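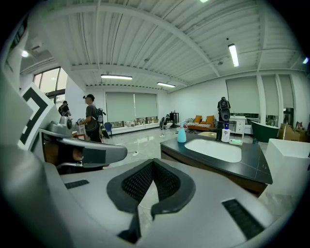

블라인드를 내린 방에서 형광등만 켜고 소파나 담요 색을 적어도 되나요?

큰 색 이름까지는 적어도 됩니다. "살구색"이나 "테라코타" 같은 세부 색은 낮에 블라인드를 올리고 다시 본 뒤에 적으세요.

Allska 방 비품 목록 README

Allska는 여럿이 쓰는 넓은 방의 가구와 비품을 텍스트로 적은 목록입니다. 소파, 의자, 수납장, 선반, 블라인드, 조명, 담요와 쿠션이 대상입니다. 현재 138행이고 관리는 Güven Tokgöz가 합니다. 마지막 수정은 2023년 4월 11일.

먼저 말해 두자면 저는 이런 목록이 방을 잘 쓰게 해 준다는 주장을 별로 믿지 않습니다. 목록이 있어도 담요는 소파 위에 그대로 있고 선반에는 작은 물건이 계속 늘어섭니다. 그래도 새 가구를 사자는 말이 나올 때 이미 있는 것이 무엇인지 확인하는 데는 쓸 만했습니다. 그 이상을 기대하고 내려받으시면 실망하실 겁니다.

파일 구성

rooms.csv : 방 이름, 창 방향, 천장 종류
items.csv : 품목, 색, 위치, 상태
notes.txt : 정리 안 된 메모. 읽을 만한 것은 절반도 안 됩니다.

열 설명

item : 품목 이름. "소파"와 "긴 의자"가 섞여 있습니다. 9월에 합치기로 했는데 아직입니다.
color : 눈으로 본 색. 주황색 소파, 파란색 의자, 연회색 롤러 블라인드처럼 씁니다.
place : "뒷벽", "창가", "기둥 사이" 중 하나가 기본입니다. 방 한가운데 놓인 가구는 빈칸으로 두었는데, 좋은 방법이었는지 의심스럽습니다.
textile : 줄무늬 담요나 쿠션이 딸린 경우 적습니다. 소파와 같은 색 쿠션은 한 벌로 봅니다.
cozy : 아늑함 점수, 1에서 4까지. 아래 참고.

아늑함 점수에 대해

Diekmann의 배치 안내서에서 가져온 항목입니다. 밝은 천장, 흰 벽, 강한 색 소파가 있으면 높은 점수를 주라고 되어 있는데 근거는 적혀 있지 않습니다. 세 사람이 같은 방을 따로 채점했더니 40행에서 점수가 갈렸습니다. 형광등이 달린 골판 천장 아래 주황색 소파를 두면 방이 따뜻해 보인다는 사람도 있고, 소파만 튀어 보인다는 사람도 있습니다. 저는 뒤쪽입니다. 이 열로 평균을 내지 마세요.

알려진 문제

- 롤러 블라인드는 내려온 정도를 적지 않았습니다. 같은 방도 창을 가렸는지에 따라 인상이 전혀 다릅니다.
- 낮은 흰색 선반은 "선반"과 "수납장"에 중복으로 들어간 경우가 있습니다. 서랍이 있으면 수납장으로 고치는 중입니다.
- 선반 위 작은 물건은 품목으로 세지 않습니다. Zuvside 쪽에서는 세자고 하는데, 다음 날이면 바뀔 숫자를 왜 적는지 모르겠습니다.
- 조명은 종류만 있고 밝기 값이 없습니다. 밝기 앱 3개를 써 봤지만 값이 서로 맞지 않아 모두 뺐습니다.

쓰지 말아야 할 곳

가구 견적, 중고 가격 산정, 방의 안전 점검. Prondus 양식으로 변환하는 스크립트가 돌아다니는데 place 열의 빈칸을 "창고"로 바꿔 버립니다. 저희가 만든 것이 아닙니다.

수정 제안은 행 번호와 함께 보내 주세요. "전체적으로 더 예쁘게"라는 제안은 받지 않습니다.

댓글

mulgogi22
cozy 열은 그냥 지우면 안 되나요? 쓰지 말라면서 왜 남겨 두는지.

Güven Tokgöz
지우면 예전 파일과 열 순서가 어긋납니다. 다음 판에서 따로 빼 보겠습니다.

창가자리
담요는 비품이 아니라 소모품으로 봐야 할 것 같아요. 저희 쪽은 빨 때마다 다른 게 깔려 있습니다.

hanok_j
items.csv 한글이 깨져서 열립니다. 인코딩을 어디에 적어 두셨나요?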